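Folding polo shirts so the collars stay nice

I always used to hang our polos, until the closet rail gave up one April and I had to find room for everything in the dresser. A T-shirt you can fold any old way and it forgives you, but a polo has that collar, and once it gets a crease across one of the points you'll be looking at it all day long.

Start with a big flat surface. The bed is too soft (I know, I know, we all do it on the bed!), so I clear off the kitchen table and give it a good wipe first. Button the shirt to the top or leave the last one open, whichever you like, and lay it out with the collar away from you. Smooth it from the middle outward with flat hands, and pull the shoulder seams a little – they like to bunch up.

Now bring one side in toward the middle, sleeve and all, and stop before you reach the center of the collar. Run your hand down the outside so it lies straight.
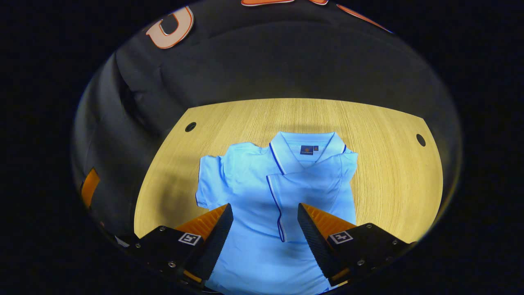

Then do the other side the same way, and take a second to see that both sides match at the shoulders. If one is wider, the whole stack will lean later on. Fold the hem up a third, then once more so it ends just under the collar, and turn the bundle over.

Mine come out about 8 inches wide, and that lets me fit three rows across a 30 inch drawer with a bit of room for my fingers. Stack them with the collars at alternating ends, or you get a hump on one side and the drawer sticks.

Pique knits can go in the drawer straight from the dryer if you're quick. The thinner, silkier ones I let cool flat first.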